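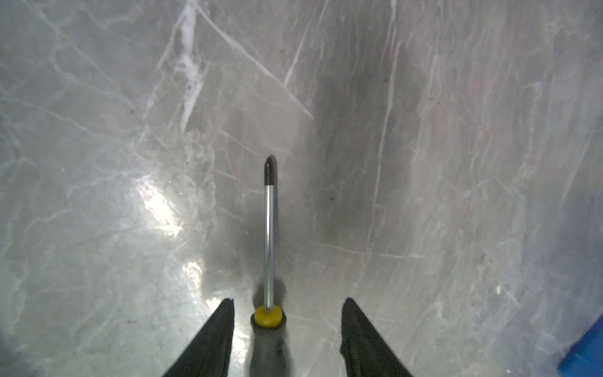 Search this book Go

CHAPTER 3
Hand Tools, Robot Hands: The Screwdriver Unit

You've got a working arm from Chapter 2. Good. If it still drifts at the elbow go back and redo the zeroing, don't start here. This chapter takes one tool and stays with it the whole way through -- pick it up, hold it straight, bring the tip where you want it, put it down. Sounds small. Most teams in the Stadgate club needed a good part of November for it.

The unit was written up from the notes of Holger Bakke, who ran the after-school club and later the Stovance Cup for student teams. His handouts were short and a bit grumpy. We kept most of the order and some of the grumpiness.

What you need before you start: the arm, the two-finger gripper, wrist camera plugged in and showing a picture, a Phillips screwdriver, a flat work surface. Team notebook. Safety glasses on, also for whoever is "just watching".

3.1 Why a screwdriver

It's long, it's thin at one end and fat at the other, and the end that matters is far from the end you hold. Tilt the handle a little and the tip goes a lot. A block forgives you. A screwdriver doesn't.

Also the parts are easy to name, and you will be shouting these names across a table so learn them now. Handle. Collar, the ring where the shaft comes out. Shaft. Tip. On our screwdriver the collar is yellow and the tip is black, with a silver shaft in between, so a student reading the wrist camera can call out "collar" or "tip" and everyone knows what's meant.

Color matters for the software too. The Doltex tracking script in Appendix B looks for one strong color and draws a box on it. Black fingers against a black tip -- not much help. Yellow collar, fine. If your tool has no bright part, put a ring of tape on it.

3.2 Reading the wrist camera

The camera rides with the hand. So when the wrist turns, the whole table seems to turn and the held tool stays put. New drivers get this backward for the first session or two. They see the table slide left and steer the wrong way to fix it. Talk it through out loud with your partner before anybody touches the controls.

Shiny tables are harder. A polished surface gives you glare patches, and glare moves when the arm moves. Veins in a marble pattern look like edges to the script. Shadows of the shaft look like a second shaft. Don't trust the box on the screen untill you've checked it against what you see. In the view that follows, find the collar first, then run up the shaft to the tip, then find the glare, lower left.
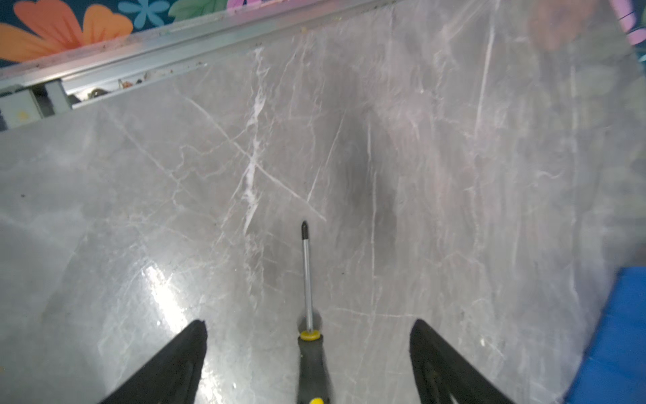
3.3 First exercise: straight and still

Work in pairs, one driver, one caller. Swap after every 16 tries.

1. Open the gripper and come in slow over the handle.
2. Close. Stop when the handle is held, don't keep squeezing.
3. Raise the tool. Caller says "tip left" or "tip right" only. No stories.
4. Hold for a count of 3. Set it down.
5. Write down what happend, even the drops. Especially the drops.

Use the Hellström score sheet at the back, 100 points to a full run. Anything over 47 and you can go on to 3.4. Under that, run it again with the speed setting turned down.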